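Visit report: Plellberg flexible film plant, Wuston

Posted Jan 30, 2023

The plant at Wuston makes polyethylene and polypropylene film and converts part of its output into bags. It runs one open day a year for customers and people in the trade. I went because my own work is in packing fresh and dry goods, and I have spent a good deal of the past year dealing with seals that fail in transit. These notes follow the order of the tour, with a few things moved so that related items sit together.

Arrival and safety briefing

Visitors sign in at the gatehouse on the north side and are walked to a training room above the stores. The briefing took longer than the program allowed. Hearing protection is compulsory past the yellow line, watches and rings come off before the winding hall, and phones stay in a pocket while anyone is on the stairs. Hairnets are required in the bag conversion room only. Parking is poor. If you are coming by car, use the lower lot and allow time for the walk up.

Blandine Ferrand, the production manager, gave the introduction. The site has 84 employees on three shifts. Film made here goes to bakeries, nurseries, hardware wholesalers and a number of co-packers, and the rest is sold as roll stock.

Resin handling

Resin pellets arrive by bulk tanker and are blown into outdoor silos. From there they are drawn by vacuum through steel pipe to hoppers above each extruder. The pipe bends wear from the inside, and the plant has replaced most of the tight ones with long-radius sections. This also cut down on the fine threads of plastic, called angel hair in the trade, that form when pellets skid along a hot pipe wall and smear.

Each hopper weighs its own feed. Where a recipe calls for slip additive or antiblock, those are dosed by a small screw feeder at the throat of the extruder. Slip additive matters more than most buyers realize. Too little and the film drags on a packing machine. Too much and it migrates to the surface over several weeks, after which a stack of filled bags will not stay on a pallet. I asked whether the level is checked after storage as well as on the day. It is, by a friction test on retained samples, although only for customers who pay for it.

Film blowing

The blown film hall has four lines. Melted resin is pushed up through a ring-shaped die and inflated with air into a tall bubble, which is cooled from outside by an air ring and flattened between rollers at the top of the tower. We climbed to the second platform on line three. It is hot up there even in winter, and the handrail is warm to the touch.

Thickness is measured by a sensor that travels around the bubble. The reading is shown at the operator's desk as a circular plot, and the air ring adjusts itself in segments to even out thick and thin spots. Tatsuya Sugawara, who runs the line, showed us a plot from before the automatic air ring was fitted and one from the current run. The older plot had two distinct lobes. On a wound roll those lobes would stack up as hard bands, and film unwound from such a roll has baggy lanes in it that no amount of tension will pull flat.

The gauge on line three during our visit was 30 microns. That is a light film for general bags, and he said the same line is used for heavier sacks in the second half of the week. 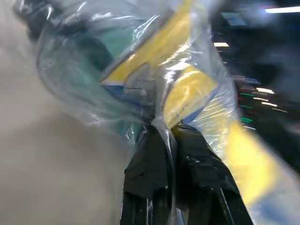 Clarity was the next subject. Clear film is judged on haze and on gloss, and the two do not always move together. Haze is light scattered on its way through the film, while gloss is light reflected from the surface. A film can have good gloss and still make a printed item behind it look milky. The quality bench has a haze meter for this, but the operators also keep a card of small type under the desk and lay a single layer of film over it at intervals. Cooling rate has the largest effect. Fast cooling gives smaller crystals and a clearer film, up to the point where the bubble becomes unstable.

Winding and slitting

Flattened film travels from the tower to the winders, where it is slit to width and wound on cardboard cores. Edge trim is chopped and fed back to the extruder on the same line, so it never leaves its own recipe. Start-up scrap and colour-change scrap are treated differently. They are baled, and go to a pelletizing line in a separate building which was not on the tour.

The cores were a topic of complaint. Damp cores shrink as they dry, and the roll then slips on its core when the customer tries to brake it. The plant now stores cores indoors for a fixed period before use. I have had this exact fault on our own machines and had blamed the brake, so this part of the day paid for the trip.

Bag conversion

The conversion room holds nine machines: side-weld, bottom-seal and wicketed. Bottom-seal machines take a flat tube and close it across one end with a heated bar. Side-weld machines fold a flat sheet and cut and seal both sides in one stroke with a hot knife. A side weld is a thin bead with little material in it, and it is adequate for a light load such as bread or greeting cards. For anything heavy or sharp-cornered, a bottom seal on tube is the better choice.

Seal temperature, pressure and dwell time are logged per job. Cường Tạ, who looks after process control in this room, explained that most seal complaints they investigate come back to one of the following:

Dwell time shortened to gain speed, with no rise in temperature to match.
Worn release tape on the sealing bar.
Printed ink running into the seal area.
Dust from the product on the inside face of the bag, at the customer's end.

The last one is outside the plant's control. Flour, fine sawdust and dried herbs are the usual culprits. A wider sealing bar with a ribbed face helps somewhat, because the ribs press dust aside and leave narrow lines of sound weld between them.

There was also some discussion of closures. Many small packers do not heat seal at all. They gather the neck by hand and use a tie, a clip or tape. A gathered neck needs spare length above the contents, and bags ordered too short are a common mistake. The plant's guidance is to measure the filled product and not the empty box, then allow for the gather. Stiff film also springs back out of a twist, so for hand-tied bags they recommend a softer grade even if it costs slightly more.

Laboratory

The laboratory is one room beside the conversion area, kept at constant temperature. Odette Moulin showed the tests in sequence. Dart drop comes first: a weighted dart falls on a clamped film sample, and the weight is adjusted until half the samples fail. Then tear strength, measured both along the machine direction and across it. Blown film usually tears more easily in one direction, and a bag that splits straight down its length in use often has a poor balance between the two.

Seal strength is measured on strips pulled apart in a tensile tester. She pointed out that the mode of failure is as useful as the number. If the strip stretches and breaks beside the seal, the seal is sound. If it peels open, the bar was too cold. If it snaps cleanly at the inner edge, the bar was too hot and has thinned the film. We ran one strip of each. The lab keeps retained samples from every job for 30 months, filed by roll number.

Questions at the end

The closing session was held in the canteen, with soup and rolls. Bjartur Lund, from the sales side, took questions on minimum orders and recycled content. The minimum for a custom size is 100 kilograms of film. Recycled content is offered in sack grades and in tinted film, but he would not quote it for high-clarity film, as the haze goes up and small gels show as specks. Someone from Fleury pressed him on mono-material pouches. Trials are under way and he gave no date.

I asked about storage life. Their advice is to use bags within a year, keep cartons closed and out of sunlight, and bring them into the packing room the day before use in cold weather. Cold film is stiffer and holds more static, and static is what makes bags cling together on the wicket.

The next open day is planned for November. Registration is through the plant's front office, and places on the tower climb are limited, so ask for it when you book. Closed shoes with a proper tread are needed for the grating.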